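Junction walk-round – signs, signals, markings
Site: Hourani Road at Bruvon Way, southern approach
Form for: Clalen district roads office
Completed: 12 Nov 2025
Job ref: 715

Scoring: OK / Watch / Repair. Leave a comment for anything that is not OK.

1. Stop signs on signal poles – OK
Faces clean, lettering readable from the approach lane. Bolts checked by hand at the island pole, tight.

2. Signal heads – OK
Stood through 30 full cycles. No lamp missed a change. Visors firm on the heads I could reach with the pole hook.

3. Stop line – OK
Solid white, good edges. Repainted last February and holding up.

4. Dashed guide lines across the junction – Watch
Still doing the job by day. Need a second look after dark with headlights on them before anyone decides about paint.

5. Island curbs and paving – OK
No rocking slabs. One hairline joint, filled last year, has not opened.

6. Plants along the island – Watch
Tall grass on the left side has gone dry. It needs cutting before it leans over the curb. Add to the Dulletti mowing list.

7. Manhole cover near the median tip – OK
No rattle when a truck went over it. Level with the road to the touch of a straightedge.

8. Lamp posts – OK
Doors locked, no wires showing. The tall one on the island side carries a good number of signs, so I checked the clamps with binoculars. All seated.

The stop signs share their poles with the lights, so both have to be read together from the line. Keep any temporary boards off the island for that reason. Roadwork crews have been told before.
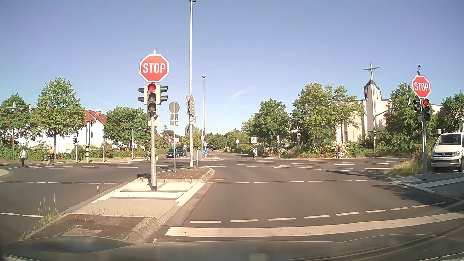 Dulletti's site office replied to the draft that the grass can be cut within 29 days, but they want the near lane coned off while it is done, and they asked whether the blue arrow sign could be washed on the same visit. Agreed to both. Cones to start 50 feet back from the stop line.

9. Backs of signs – OK
No stickers or loose brackets. Asset labels still on where I could get close.

10. Drainage – Not checked
Dry day, nothing to see. Carry over to the next wet visit.

Open items
4 – night check, Clalen
6 – grass, Dulletti
10 – drainage, next inspector

Old forms for this junction list a loose pole cap on the right-hand side. It was replaced in the spring and can come off the list.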